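Breringate Community Hall Association
Minutes of the Regular Meeting of the Board
Wednesday, 7:00 p.m., Upper Room

Attendance: Seven board members were present and a quorum was declared. Two members sent regrets. Seventeen residents attended.

1. Minutes of the previous meeting
The minutes were approved with one correction. Under item 4, "Eseck Lane" should read "Eseck Road."

2. Parking on Eseck Road
The Chair reported that the town has agreed to extend evening parking on the north side of Eseck Road until 11:00 p.m. on event nights. The hall must give three days' notice of each event. Residents asked whether the change would cover Sunday afternoon concerts. It does not. The Secretary was directed to write to the town and request that Sundays be included.

3. Fall program
The program report was received. The choir has asked to move its rehearsal to 6:30 p.m., which would overlap with the Boonchu cooking class in the kitchen. The instructor has no objection if the connecting doors stay closed. The change was approved for a trial period ending in October.

Enrollment in the cooking class stands at 17, which fills it. A second section was discussed and put off until the next meeting.

4. Hall rental rates
The Board considered a proposal to raise the weekday evening rate from $57 to $80. Several residents spoke against the increase on behalf of small groups that meet every week. One member noted that the rate has not changed in six years. After discussion, a motion was made and seconded to adopt the $80 rate for new bookings beginning in July and to keep current weekly groups at $57 through the end of the year. Motion carried, five in favor, two opposed.

5. Building matters
The condition of the interior brickwork was noted. The Board agreed to obtain a price for cleaning before any decision is made.
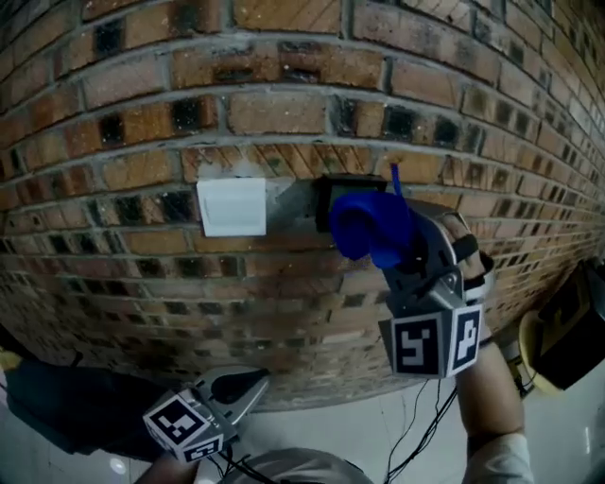
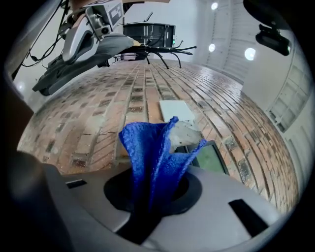 Brick wall with switch plate (first picture); blue microfiber cloth (second picture).

6. Skondora exchange visit
The Skondora folk dance society has accepted the invitation to perform in the fall. The Board approved use of the main hall without charge. Host families are still needed for three of the dancers. Names may be left with the office.

7. Correspondence
A letter was received regarding noise after 10:00 p.m. The Secretary will reply and enclose the current house rules.

8. Adjournment
There being no further business, the meeting was adjourned at 8:50 p.m. The next regular meeting will be held in the Upper Room at 7:00 p.m.

Respectfully submitted,
Secretary to the Board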